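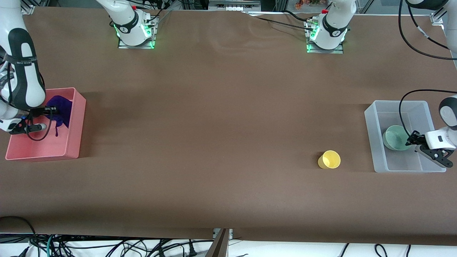 Slide 1: two bins on the covered table, cloth in the pink one, cup in the clear one

Speaker notes: Sorting a household, two bins at a time
Plesturen evening talks, Sep 23, 2025

Before starting
Leave slide 1 up while people sit down. Check the microphone. Handouts go out at the end, otherwise everyone reads them during the first half. The talk is planned with 15 minutes for questions.

Opening
Good evening. I run the sorting sessions at Minhas, and tonight I want to talk about the dullest part of tidying, the bit between taking a thing out of a cupboard and deciding where it lives. Most advice skips it. People go from a full cupboard to a neat cupboard in two photographs and you never see the table.

So we are going to stay at the table. Point at slide 1. Pink bin on the left with a purple cloth in it. Clear bin on the right with a pale green cup. Brown covering underneath. That is most of the equipment.

(Pause. Ask who has a table at home they could clear completely. Wait for hands.)

The table
Use the longest one you have. A kitchen table will do, and so will a pasting table if it does not wobble. Take everything off it, including the fruit bowl and the post. If you leave the post there you will read the post.

Cover it. We use brown and I like brown, since most household things show up well against it. White cups disappear on a white sheet and dark socks disappear on a dark one. The covering does not have to be perfectly flat. Look at ours, there are creases in it and a fold line near the front. I used to iron these things and I have stopped.

Let it hang over the front a little. When you finish, you can lift the corners and carry the crumbs and fluff outside in one go.

Why two bins
At Brodus we started with 7 bins, each with a label. Kitchen, bathroom, linen, paper, tools, toys, and one marked "other". By the end of the first morning "other" was full and the rest were half empty. People stood holding a candle or a shoehorn and could not choose.

We went down to two. Soft things in one, hard things in the other. Cloths, socks, scarves, tea towels and pillowcases are soft. Cups, jars, spoons and tape measures are hard. You can tell which is which with your eyes shut.

It is a first sort and nothing more. You are not deciding whether to keep anything yet. If somebody in the house starts saying "but my aunt gave me that", put it in the right bin and carry on. The aunt can be discussed later.

(If someone asks about oven gloves: soft. Slippers with a hard sole: soft. Umbrellas: hard. There is always one about umbrellas.)

Choosing the bins
Back to slide 1. Two different bins, and you can tell them apart from across a room. I would keep it that way. With a matching pair you will put a jar in with the towels before the kettle has boiled.

Straight walls help. Baskets that narrow towards the bottom look nice but hold less than you expect, and they tip. A flat floor means a cup can stand up.

For hard things I like clear or frosted plastic. You can get some idea of how full it is without leaning over it. For soft things it does not matter much, and a coloured bin is fine.

Do not buy large ones. A big bin lets you put off the second sort until Sunday, and then the Sunday after. A small bin fills up and you have to deal with it.

Cloths
People ask whether to fold first. No. On the first sort the cloth goes in as it comes. The purple one on the slide is bunched up with a bit trailing down, and I am perfectly happy with that. Folding is a separate job with its own place on the table, and if you do it now you will fold things you are going to give away.

At the second sort, shake each one out and hold it up to the window. Holes and stains show against the light. Anything thin goes to rags. Then fold what is left, all to the same width, which should be the width of your shelf.

Cups
Stand cups the right way up in the bin, open end upwards, and start in a corner. The walls hold the first one on two sides and the others line up from there. Do not stack them. Stacked cups stick together, and the handles catch if they have them.

Run a finger round each rim at the second sort. You will feel a chip before you see it. Chipped cups can hold pens.

I have no rule for how many cups a house needs. One family at the Kadotance flats kept 100, on open shelves, all clean, all used in turn. It worked for them. I keep what fits on one shelf.

Working with someone else
Each person takes a bin and stays with it. The one on the left does soft, the one on the right does hard. Anything that turns up on the wrong side gets passed across the middle — do not reach over each other. Keep the bins near the two ends so that the middle of the table stays free.

Agree a stopping time before you start. We stop for tea whether the bins are full or not.

To try at home
One drawer, two bins, this week. Leave the loft alone. We did a loft in May and I would not call it a beginner's job.

(Handouts now. Questions. The room has to be locked afterwards, so stack the chairs as people leave and bring both bins back to Minhas.)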